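Aspirateur balai Arum 11 de Van Wijk : notre avis après un hiver d'utilisation

Acheté en décembre sur Zodano pour 393 euros, livraison comprise. Nous avions un vieux modèle filaire de la même marque et je voulais surtout arrêter de changer de prise à chaque pièce.

La prise en main est simple. Le tube se clipse, la batterie aussi, et la notice tient sur une feuille. En mode normal je fais tout l'étage sans recharger. En mode fort, la batterie baisse vite et je ne m'en sers que pour le tapis de l'entrée.

Sur carrelage, la brosse souple ramasse bien les cheveux et la poussière fine. Dans les joints un peu creux il faut passer deux fois. La tête pivote correctement, mais elle reste trop haute pour aller sous un meuble bas.
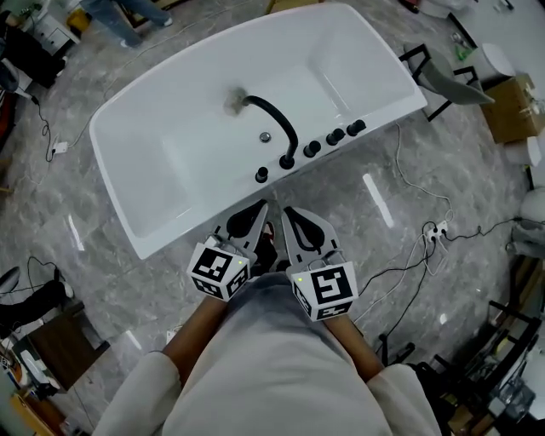

Le bac est petit - je le vide à chaque passage - et le filtre se rince à l'eau claire. Prévoir une journée de séchage avant de le remonter. Le filtre de rechange n'est pas fourni, je l'ai commandé chez Drodport.

Côté bruit, rien à signaler en mode normal. Le support mural est livré avec des vis trop courtes pour du placo, j'ai mis les miennes.

Points forts : poids, autonomie, brosse souple.
Points faibles : bac, hauteur de la tête, visserie.

Note : 4/5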